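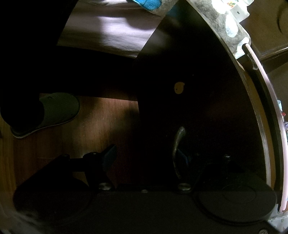 Open jaws beside the dark cabinet panel, wooden floor below.

Kisix Restoration and Port: Progress Report to the Siliņa Fund
Submitted by Orbridge, January 24, 2024
Prepared by Kyu-ri Ahn, project lead, with technical notes by Yi-an Noh

Where we are

The short version is that Kisix runs, start to finish, on a modern PC, and it is a joy to play. When we sent you our last report in October we could get to the title screen and walk around the first room before everything fell over. Now you can start a new game, play through all 4 worlds, beat the clockmaker at the end and watch the credits roll with the right music under them. We've both done it more than once, and Yi-an has done it without losing a life (I have not, and I'm not going to say how many continues I used).

For anyone at the fund who is new to the project: Kisix is a side-scrolling puzzle platformer for one or 2 players, in which you carry a lantern through a flooded town and use its light to freeze and unfreeze the water. It came out late in the life of its home computer, sold poorly, and has been close to unplayable ever since. The copy protection reads a damaged part of the disk on purpose, and most emulators choke on it. Our grant covers rebuilding the game from its original source and data, with a clean port to PC first and a handheld version after that.

Graphics

All 800 sprite frames are out of the original archive files and into a format we can work with. This was the part I was most nervous about in the fall, and it went better than I dared hope. The artist had packed the frames in strips of uneven width, with the palette for each strip stored somewhere else entirely, so for weeks we had perfect outlines in horrible colors. Yi-an finally worked out that the palette number was hiding in the last byte of the strip before it. After that the whole set came through in one evening, and we sat there scrolling through it like kids. There are swimming animations that never made it into the released game! We have kept those to one side and will put them in a gallery on the extras menu.

We are leaving the art alone. Players will be able to choose between the original screen shape and a wider view, and there is an optional filter that softens the pixels a little for people who remember the game on a TV. The wider view needs more work in world 3, where you can now see enemies standing around at the edge of the screen waiting for their cue.

Sound

The music driver is done. It plays the original song data directly, so the tempo changes in the chase levels behave as they should, with that odd little hiccup when you pick up a key. We had thought about recording everything from real hardware and playing it back, and I'm glad we didn't, because the songs are tied to what happens in the level much more closely than we knew. The bass drops out when your lantern runs low. I played this game for years and never noticed.

Sound effects are mostly finished. The splash is still too loud, and the footsteps on ice cut off the melody when both players walk at the same time. That second one may have been in the original as well. We want to compare it against real hardware before we touch it. 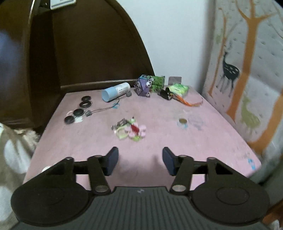
Levels and physics

Physics took up most of the time since October, and we expect it will take up a good part of the next stretch too. The original game updated the player and the water at different speeds, and a lot of the best tricks depend on that. If you jump at the moment a wave freezes, you get a higher jump. Our first version smoothed all of this out, and it felt dead. Yi-an rewrote the timing from scratch to match the old machine step for step, and on the first test I did the wave jump in the bell tower without even thinking about it. My hands remembered. It was a great moment for the project.

There is a new test tool to go with this. It plays back recorded button presses and checks that the player ends up in the same spot as in the original. We have 200 recordings so far, covering every world and every boss, and the tool runs through them each time we change the code. A handful of them still fail, nearly all in the mill levels, where the moving platforms drift by a pixel after a long wait. We know where the fault is and have a fix half written.

The level editor

You asked in your last letter whether Kostness would be part of the release. Yes! Kostness is the editor the original team used to build the levels, and it turned up on one of the source disks along with a text file of very grumpy notes. It is rough, it crashes if you place a door before you place a floor, and the menus are in no order that we can make sense of. We have it running inside the new build behind a debug key. The plan is to clean up the menus, fix the door crash and let players save and share their own levels as small files. We will not build an online level browser under this grant. It would eat all the time we have left.

What has slipped

The handheld version is behind. We had planned to have a first build by now and we don't, mainly on account of the physics rewrite. The good news is that the rewritten code is much smaller and should fit the handheld's memory without the cuts we were bracing for. Two-player mode over a network connection is also not started. It was listed as a stretch goal in the application and I would now call it unlikely. Two players on one screen works fine and is a lot of fun, especially when one of you freezes the water the other one is swimming in.

The manual scan is waiting on a better copy. Ours has a coffee ring over the enemy guide, and a collector has offered to lend us a clean one.

Money

Spending is in line with the budget we agreed on. We have not bought the second handheld development unit and would like to move that line to playtesting, if the fund is happy with that. Please let us know by reply to this report, and we will send a revised table for signature.

Next steps

Fix the platform drift and get all of the recordings passing.
Finish the wide view for world 3.
Balance the splash and footstep sounds against real hardware.
Clean up the Kostness menus.
Get a first handheld build running, even if it only reaches the title screen.

A playable PC build is ready for you whenever you'd like it. Hold down the lantern button on the title screen to pick a world, and do try the bell tower with a friend.

Kyu-ri Ahn
Orbridge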